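4.2 Clearing a mixed table

Claims that robots are ready for housework tend to rest on one chore performed one way. A towel is folded, a dishwasher rack is loaded, and the reader is left to assume that the next towel and the next rack would go as well. We wanted a task that is dull for a person and has no single trick to it. Clearing a table of small, unrelated things fits that need. Most adults do it while talking on the phone.

The task set, which we call Paston, contains 79 short instructions of the kind a person might give at home or at a packing bench: put the bottle on the other plate, pick up the wrapper, move the cups to the back. Objects were chosen by Cuiping Lü from ordinary shop stock, with no regard for whether a hand could hold them easily. Figure 3 gives an idea of the mix. Foil packaging, a marker pen and a flat card lie close together, and each asks for a different grip.
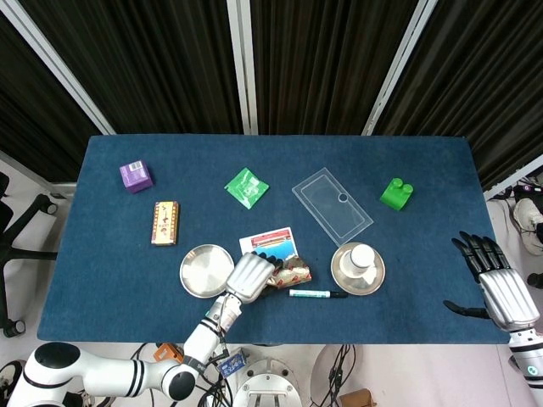

Figure 3. Two-arm setup with part of the Paston object set. The left hand is over a red and gold snack bag; the right hand is open above the table.

We ran 2292 trials over six weeks in April and May, with the Kedora policy and the Cikard policy given the same instructions. Objects were laid out again by hand before every trial. A trial was scored as complete only if the named object ended in the named place and no other object had been knocked over or pushed off the cloth. This last condition is stricter than is usual in the field – we think it is also the one a householder would apply. A kitchen helper that fetches the pen and spills the drink has not helped.

Earlier work by our group (the Xie benchmark) scored the grasp alone, and we now regard those numbers as too kind. A firm grasp says little about the rest of the chore. Stiff objects that stand up from the cloth gave both policies the least trouble. Thin ones were a different matter. A card lying flat offers no edge to a fingertip, and both policies would often press down on it and slide it along the cloth until the time limit. People solve this by dragging the card to the table edge and pinching it there. Neither policy did so in any trial.

Paper cups deserve a separate comment. A nested stack can be held around the outside by the whole hand, and on video it makes a good impression.
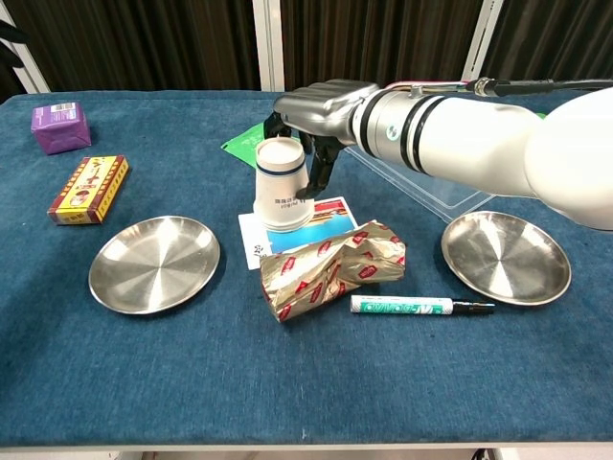 Could a robot clear a home table today without someone standing by?
On our evidence it could not be trusted to, because the failures come without warning and the machine does not notice most of them.

Zhuoran Zhong reviewed the failed trials a second time and sorted them by what a person would have had to do next. In nine instructions out of the 79, the usual remedy was to start the whole layout over. We do not treat this as a small remainder. Those nine include some of the plainest requests in the set, among them moving a single card from one side of the table to the other.

Speed was not scored, and we make no claim about it here. Section 4.3 repeats the test with the cloth removed.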